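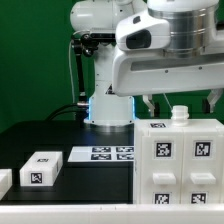

White arm, blue ring at the base, green backdrop

Ticket: captions missing after catalog move, import stops at 900
Product: Silow (desktop, shared catalog)
Opened by: Kirsten Fraser, Warkach
Handled by: Tatiana Krajčí
Priority: high, then normal
Status: closed, one item left over

Kirsten Fraser, Friday 8:50 am
Moving our picture catalog out of Gorum and into Silow. 2,081 records. Pictures all came over fine. Captions did not. Import runs, gets to 900, bar freezes, then says "Finished with warnings." No warnings shown anywhere. First 900 have captions. Everything after that blank.

Tried so far:
- ran it again, same thing, same spot
- restarted Silow
- restarted the machine
- new empty catalog, same thing
- different login, same thing

Need this done before the annual report people start pulling pictures. They search by caption. No captions, no report.

Tatiana Krajčí, 9:20 am
Hi Kirsten, got it. A few things please:
1. Which version of Silow (Help, then About)
2. Where is the catalog stored, your machine or a network drive
3. The export file from Gorum, or just the part near where it stops
4. The import log. Tools, Logs, Save As.

Please don't run the import on the live catalog again for now.

Kirsten Fraser, 9:35 am
Version is current, it updated itself last week. Catalog is on Kollár (our file server). Export file attached, the whole thing, nothing secret in it. Can't find Logs under Tools. Tools has Backup, Rebuild, Merge and that's all.

Oh and I did run it on the live one again before I saw your note. Sorry. Now some of the first 900 have their caption twice, one after the other.

Tatiana Krajčí, 9:50 am
Logs only shows if you are signed in as catalog owner. Who set up the catalog?

The double captions are the "Append" setting. Should be "Replace" for what you're doing. Do you have a backup from before today?

Kirsten Fraser, 10:05 am
I set it up but with the shared login. OK, signed in with that, there it is. Log attached.

Backup: yes, Thursday night, on Kollár. Restoring it now. Slow. Will say when done.

Tatiana Krajčí, 10:40 am
Thanks, the log helps. Silow brings captions in as batches of 300. You get 3 good batches, then the fourth one is thrown out whole, and after that it doesn't try the rest. So the bad record is somewhere in the fourth batch, not neccessarily the first one in it.

Could be:
- a quote mark that opens and never closes
- a line break inside a caption
- an odd character from an old file

Or the network drive dropping out, but same spot every time makes that unlikely. Going through the export now.

Kirsten Fraser, 11:10 am
Restore finished. Double captions gone. Back to no captions at all, fine, clean start.

Line breaks, very possible. People used to paste whole paragraphs into the caption box. Somebody before me put the meeting notes in one.

Tatiana Krajčí, 11:45 am
Found it. One caption in the fourth batch has a quote mark at the start, then four lines of text, and no closing quote. Silow reads everything from there on as one giant caption, hits the length limit and gives up on the batch. Gorum doesn't mind because it never used quotes for anything.

Steps:
1. Copy the export file, work on the copy
2. Open the copy in a plain text editor. Please not a spreadsheet, it changes the dates
3. Search for the word "courtyard", one hit
4. Delete the quote mark in front of it
5. Join the four lines into one
6. Save, keep the encoding as UTF-8
7. In Silow: Import, Captions only, choose Replace
8. Point it at a test catalog on your own machine first

Kirsten Fraser, 1:15 pm
Did 1 to 8. Went past 900! Got to the end. No freeze.

But accents are broken. Every é is two junk characters. Same with the name of our own server in the pictures from the move.

Tatiana Krajčí, 1:25 pm
What does the editor say at the bottom right, next to the line count?

Kirsten Fraser, 1:30 pm
"Western." So I missed step 6. Redoing from a fresh copy.

Kirsten Fraser, 2:05 pm
Good now. Accents fine. Captions on all of them in the test catalog, checked a bunch at the start, a bunch in the middle, a bunch at the end, all match. OK to do the live one?

Tatiana Krajčí, 2:10 pm
Yes. Backup first. Ask everyone to close Silow before you start, an open catalog on a network drive locks records and you'd get gaps.

Kirsten Fraser, 3:30 pm
Live one done. Took around 40 minutes, much slower than the test but it's the server. Search works. Report people are in and not complaining.

One leftover: keywords. They came over as one long string with semicolons, so searching "garden" finds nothing unless it's the first word. Same ticket or new one?

Tatiana Krajčí, 3:40 pm
New one please, it goes to a different queue. Quick version: Preferences, Keywords, Separator, change comma to semicolon, then Rebuild. If that doesn't do it open the ticket and link this one.

I've also filed the "Finished with warnings" message as a bug. It should show the record it stopped on. No date for the fix yet, maybe July.

Kirsten Fraser, 4:05 pm
Separator change worked for most. Ones with a space before the semicolon still stuck togehter. Will open a new ticket Monday. Close this, thanks.

Ticket closed by Tatiana Krajčí, 4:10 pm
Cause: unclosed quote mark in caption text, export file
Fix: edited export file, re-imported with Replace
Left over: keyword separator, separate ticket to follow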